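From: Beverley Tuhiwai
To: shoe-care list
Date: 30/05/2023
Subject: Re: Yellowed soles on the Candidska low

Ettore Morelli wrote:

> I have had my white Candidska lows for two years and the soles have
> gone the color of weak tea, worst around the toe. The leather is
> fine. I tried a kitchen cleaner with bleach in it and they look
> worse now. I paid 164 for these and would rather not buy them again.
> Has anyone on the list brought a pair back? Also, is the later
> version any good? I hear the shape changed.
>
> Ettore

Ettore,

Stop using the bleach. It can make a yellowed rubber sole yellower, and if it gets into the stitching at the toe it will weaken the thread. Rinse the soles well with plain water, go over them with a soft brush and a little dish soap, and let them dry indoors away from the radiator before you try anything else.

I have restored a fair number of pairs with the peroxide cream method that gets posted here every few months. It works on oxidized rubber. It does very little for dirt that has worked into the foam, so look closely at which one you have. If the color is even and a damp cloth picks nothing up, it is probably oxidation. If it is patchy and darker in the grooves, keep scrubbing for a while first.

What I do:

Take the laces and insoles out. Mask the upper where it meets the sole, and press the tape down with the back of a spoon so it gets into the curve. Brush the cream on thick, sole only. Wrap the sole in plastic film and leave it in daylight, out of hot sun. Check it every hour and turn the shoe so both sides get the light. If the cream dries out under the film you get streaks, and streaks are much harder to fix than yellow.

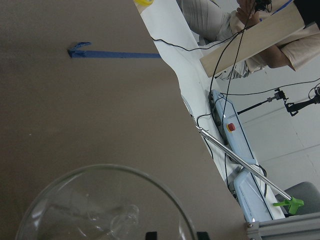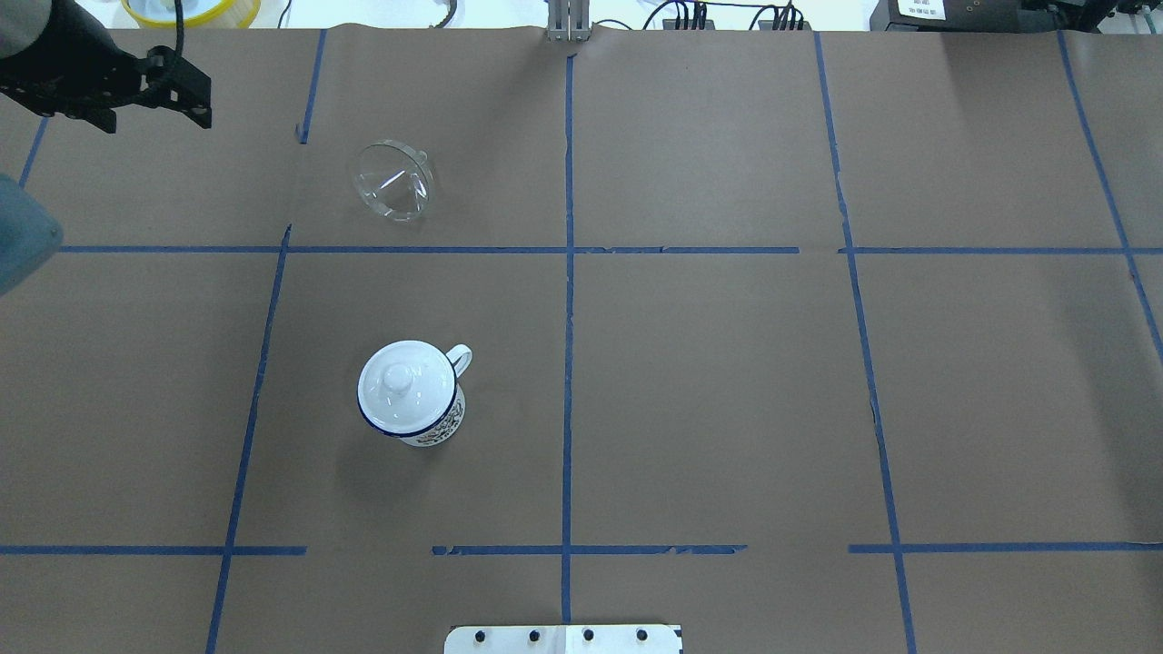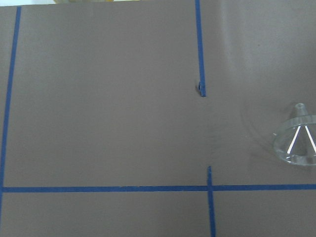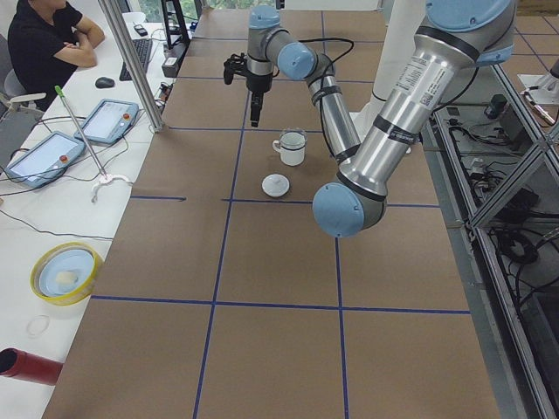

Wear gloves for all of it and keep the cream off the leather. When you take the film off, wipe the sole down, wash it with soap and water, and look at it again the next day before deciding whether it needs a second round. My worst pair took 14 hours over 2 days, and the toe is still a shade darker than the heel. I can live with that. It will not stay white forever either. Mine had started to turn again by the following September, though I had kept them in a box with tissue the whole time.

On your second question, yes, the shape changed. I have both versions. The older one is narrow through the middle and has a fairly hard heel counter. The later one is wider at the forefoot and the tongue is padded more than I like, so I lace it one eyelet lower. I wear the same size in both. The leather on the later pair creases sooner, mostly across the toe box, but it takes conditioner well. If you have narrow feet I would repair the old ones and keep them.

If you do end up replacing them, have a look at the Vavmont court shoe too. It has a cream sole to start with, so aging shows less. Mine has had two years of regular wear and the sole has held its color. The Bosman is the one people usually suggest at this point in the thread, but at 237 I could not justify it, and the pair I tried on slipped at the heel in my normal size. Somebody with a different foot may get along with it better.

I have not tried the Clomum, so I will leave that to the people who own one.

One more thing. Before you put cream on, test a small spot under the arch. Some of the soles on the earlier pairs had a clear coat on them, and where the coat has worn off at the toe the cream acts faster there than at the sides. That may be the reason your toe went first. If the test spot comes up uneven, rub the whole sidewall lightly with a melamine sponge and try again.

Post how it goes, and say which version you have. It should be printed on the label inside the tongue, under the size.

Beverley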